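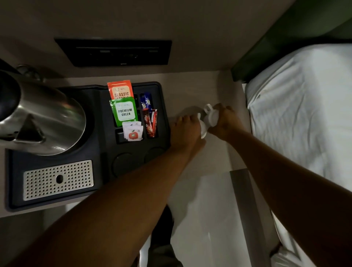 Equipment planning: frequently asked questions

Budget guidance for accommodation operators considering room-servicing automation. Last revised 1 Mar 2018.

Which tasks should be costed first?

Restocking the hospitality tray. It is done in every room, the items are small and the layout is fixed by the moulded compartments. Bed making should be costed separately. It needs a different arm, a different reach and usually a different supplier.

What does the Kastthorpe base price include?

One arm, the mobile base, the controller, one charger and two days of commissioning. It does not include grippers, spare batteries or the item library. Orders placed before the end of August are commissioned in the same season.

Can one gripper handle everything on a tray?

No. Tea sachets and sugar packets suit a suction cup. Kettles and rigid cups need fingers. Sachets that lean against each other in a slot are the slowest items to place, and quotations should state the cycle time for these separately. Budget for a tool changer if both types are wanted on the same machine.

What about tasks that need two hands?

Twisting or fitting together small plastic parts generally calls for a second arm or a fixed clamp. The second arm is the larger cost. Sanaa Tawfik's costing sheet treats such tasks as manual by default, and we suggest doing the same in a first-year budget.

How much space is needed?

The Skemlow base turns in a clear floor width of 1,005 mm. Measure between the bed and the nearest fixed obstacle, at floor level and again at counter height. Steps, ladders and luggage on the floor all count as obstacles. Compact rooms with the counter close against the mattress should be surveyed before any deposit is paid.

Do steel and dark surfaces cause problems?

They can. Polished kettles reflect light into the depth sensor, and dark cup holders in a black tray return little signal. Ask for a trial under the room's normal lighting. Replacing black trays with matt grey ones may cost less than a better sensor.

How many rooms justify a purchase?

Our working threshold is about 135 rooms on one level. Below that, leasing is normally cheaper. Sites with several levels should add the cost of lift integration, quoted per lift.

What recurring costs should be entered?

Service contract, suction cups, batteries from year three, and item library updates. Each change of tea, biscuit or sweetener supplier may need a new library entry. Valtach charges per entry; Iyamu charges a flat annual fee.

Who approves a site survey?

Send the room plan, tray dimensions and a full item list to Adel Mansour. Survey requests without tray dimensions are returned. Lease enquiries go to Rania Shehata, extension 543.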